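Clubs > Robotics > Talks
Print this page | E-mail this page

Speaker notes: the Tovine arm project, second talk

Start with the task. We picked one job for the term, taking hold of a small soft orange piece with the gripper, next to a black ring. Teal background every time. Mention that Havon lent us bench space and that the arm runs on our own code, which we call Dinsa.

Data first. We recorded 371 runs by hand in November. The plan was 200.
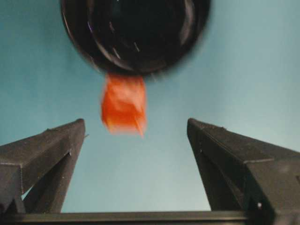 Most of our early trouble was timing. The fingers closed too soon, or we sent the close command while the arm was still settling. Fix was a short wait in the code. Say how long we spent looking for a harder answer.

Next, grip force. Show the settings table. We started at 800 and ended at 777, in motor units. Soft things change shape when squeezed, so width alone is a poor signal for when to stop.
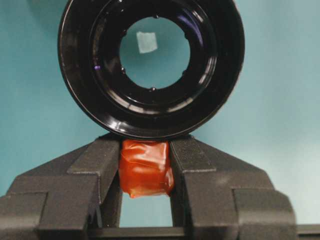 Wrist view versus side view: we trained on both, and the wrist view did better for the last inch of travel. Skip this part if short on time.

What we would change: label runs the same day, keep one person on the log, back up to two drives.

Close with the Fallon meet in spring. Sign-up sheet is by the door. Take questions.

Filed under: Student Projects, Robotics Club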